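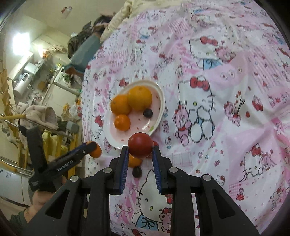 《Mumstead 老屋》第四季没看过前三季,能直接看吗?
直接从第四季第一集看就行,这一季换了房子也换了施工队,前面的事片子里会顺口交代。

各位好:

上面这个问题这几天私下有好几位问过我,干脆放在最前面。下面回一下列表里前天那封信,顺便说说我看完开头几集的感想,憋了两天了,实在想找人聊!

> 大家好,潜水很久,第一次发信。
> 看到 Wutine 上了《Mumstead 老屋》第四季,想问几件事:
> 一是这季到底多少集,网上有说八集的,有说更多的;
> 二是听说换了制作公司,味道变没变?我最喜欢的就是前几季慢吞吞刮墙皮那种劲头,怕改成比赛淘汰那一套;
> 三是中文字幕质量怎么样,我家里老人也要跟着看。
> 先谢过了。

先说集数。一共 17 集,Wutine 的节目页上写得很清楚。说八集的那些帖子,我猜是把一月先放出来的上半季当成了全部。后半季已经接着上了,每集都比第三季长一点,看着很过瘾。

第二个问题我最想讲。制作确实换成 Daneshvar 了,我开看之前也捏着一把汗,他们家以前做过《Stillo 之家》,就是那个限时改客厅、最后倒计时敲钟的节目,我看了两集就关掉了。结果第四季一上来,光是楼梯扶手脱漆就拍了大半集!没有倒计时,没有评委,也没有每隔五分钟来一段“接下来更精彩”。镜头老老实实跟着人走,砂纸打到哪儿就拍到哪儿,旁白少得可怜,好几处只剩工具的声音。我是戴着耳机看的,强烈推荐大家也戴耳机。

变化还是有的。配乐换了,片头那段老手风琴没有了,改成了一小段钢琴,我头两集不习惯,到第三集居然开始跟着哼。屋主的戏份也多了,前几季屋主基本只在开头和结尾出现,这回他们住在隔壁的小屋里,天天过来看进度,会为了一扇门往哪边开吵上半天。我个人很喜欢这一段,因为吵完他们把门框拆下来重新量,连量错的那一次也没剪。喜欢安静的朋友可能会嫌话多,先打个预防针。

字幕方面,Wutine 的中文字幕比上一季好太多了。第三季里“腻子”“底漆”“石膏线”经常翻得乱七八糟,有一集把踢脚线翻成了“踢板”,列表里当时还笑了好几天。这季术语基本统一,只有第二集里“榫头”和“榫眼”反了一次,我已经用页面下面的反馈按钮报上去了。字幕字号可以在设置里调到最大,给老人看很合适,电视端和平板端都有这个选项,手机端我没找到,有知道的请补充。
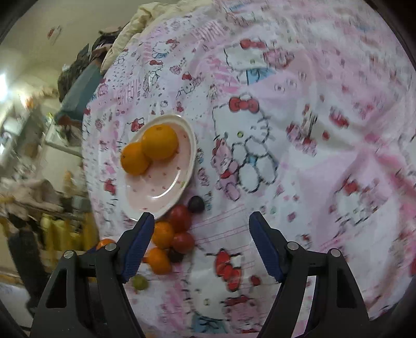 Hello Kitty 花布上的盘子,两个橙子挨在一起

再讲讲大家可能关心的花絮。Daneshvar 这次做了一套单独的花絮片,总长 200 分钟,放在节目页的“更多”里面,藏得有点深。我先看了讲窗户的那一段,太值了!正片里那排北窗只出现了几分钟,花絮里把旧玻璃怎么取、怎么编号、怎么装回去从头讲到尾。做过木窗的朋友看了估计会挑毛病,我这种外行看得眼睛都不眨。花絮目前没有中文字幕,只有英文的,语速不快,连蒙带猜问题不大。

有一点要提醒:节目页默认的播放顺序有毛病。看完第六集会自动跳去花絮,再跳回来就成了第八集,第七集被绕过去了。第七集恰好是揭地板的那一集,漏掉太可惜。我的办法是关掉自动连播,自己点。

剧透方面,咱们列表的老规矩照旧:标题里写清楚集数,正文前空几行。壁炉那件事请大家务必忍住,我看的时候从沙发上蹦起来了,希望后看的人也能蹦一回。

另外,我正在整理一份前三季的工序索引,哪一集讲刷墙、哪一集讲水管、哪一集修屋顶,都标到分钟,目前已经有 587 条。最初是给自己查着玩的,后来家里要补浴室瓷砖缝,翻出来一对照特别顺手,就越做越细了。格式是纯文本,按集排,也可以按房间搜。想要的回信说一声,我直接贴到列表的文件区。第四季的条目还没动手,如果有谁愿意分几集去记,那真是太好了,记得粗一点也没关系,时间点对得上就行。

对了,信里说喜欢刮墙皮,那请一定看第五集。餐厅那面墙一层一层揭下去,底下的旧壁纸露出来的时候,连施工队都不说话了。颜色我先不讲,你们看完来信告诉我最喜欢哪一层,我选的是从上往下第三层。

后半季我打算每晚看一集,晚上九点开看,看完就来列表里写两句。有时间差不多的朋友可以一起,不用提前约,到点各自点开就好。

祝看片愉快!

列表里那个总在问踢脚线的人

--
回复本信将发给全体订阅者。只想回给作者的话,请改一下收件人地址。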